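Plutcombe Technical Users Forum
Board: Demonstration and Teleoperation
Thread: Hand guiding or remote control for the cube sorting task? 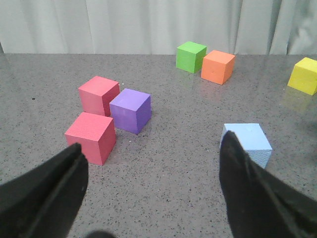

Wrist camera view, foam cubes on the speckled bench, gripper open.

mferrand
Posted October 15, 2018

Good morning. I am writing on behalf of the teaching laboratory at Tostilura, where we are preparing a set of demonstrations for a sorting task. The arm is required to pick up a foam cube of a named colour and place it in a tray. Our plan calls for 300 demonstrations, and we must settle the method before recording begins.

Two methods are under consideration. In the first, the operator holds the arm and guides it through the motion. In the second, the operator sits at a separate desk and drives the arm with a hand controller, watching the wrist view on a monitor. We have trialled both on a small scale. Hand guiding was quicker to learn. Remote control produced cleaner video, as the operator's sleeves and fingers stayed out of it.

I would be grateful for advice from members who have completed a set of this size, particularly on operator fatigue and on the layout of the cubes.

Maxence Ferrand
Tostilura

benchwright
Reply 1

We completed a comparable program in August and I would recommend hand guiding. Our operators could feel contact with the cube and corrected themselves at once. Under remote control the same people closed the fingers too early, or pushed the cube along the bench before gripping it. Foam is forgiving, so the grasp often succeeded regardless, but the recorded motion was poor and the arm later reproduced it faithfully.

On fatigue, we limited each operator to 30 demonstrations in a session. Quality declined noticeably beyond that number.

ottoline_k
Reply 2

I must respectfully disagree with the previous reply. If the finished policy is to rely on the wrist camera, the person demonstrating should rely on it as well. An operator standing beside the arm sees the whole bench and makes decisions on information the robot will never receive. In the view posted above, the light blue cube is partly hidden behind the right finger. A person at the bench would simply lean over and look. A person at the monitor has to move the wrist first, and that movement is exactly what the arm needs to learn.

The early closing described by benchwright is, in my experience, a training matter. Our operators complete a morning of practice before anything is kept.

benchwright
Reply 3

I accept the point regarding the hidden cube. I do not accept that a morning of practice resolves the matter of contact. We gave ours two full days. May I ask which controller you used?

ottoline_k
Reply 4

A Grube hand unit, with the motion scaled down to half. At full scale I would have shared your opinion of it. Scaling made the approach slower and the grasps considerably better.

r.dunmore
Reply 5

A comment on layout. There are two pink cubes, one behind the other on the left, with the purple one very close beside the rear pink. Should the instruction be "pick up the pink cube", your operators will need a written rule as to which one is meant. Without it, one operator will habitually take the nearer and another the farther, and the set will contradict itself. We lost some 4 weeks of recording to this and had to repeat the work.

I would also ask whether the yellow cube is intended to sit so far to the right. Only part of it is in view from that wrist position. This is acceptable if the arm is expected to search. If it is not, I would mark a boundary on the bench and keep all cubes inside it at the starting pose.

mferrand
Reply 6

Thank you all. The second pink cube is intentional, as we wish to include a repeated colour, but I concede that we have no written rule. We shall adopt "nearest to the gripper at the start" unless a member sees a difficulty with it. Cube positions are changed by hand between demonstrations and a boundary had not been discussed. I will raise it with the group.

With respect to method, would there be any objection to a mixed set, with hand guiding for the grasp and remote control for the search?

ottoline_k
Reply 7

I would object to mixing within one demonstration. The change of method leaves a pause in the recording, and the arm may learn to pause. Two separate sets, clearly labelled, would be sound.

benchwright
Reply 8

Agreed on that much. Please label the operator as well as the method. I would still begin with the hand-guided set.

r.dunmore
Reply 9

"Nearest to the gripper" should be measured from the midpoint between the fingertips. Our operators measured from whichever finger they happened to be watching.

mferrand
Reply 10

Noted, and added to the operator sheet. We will record 30 by each method with the same starting layouts, and I will post the grasp results to this thread when they have been checked.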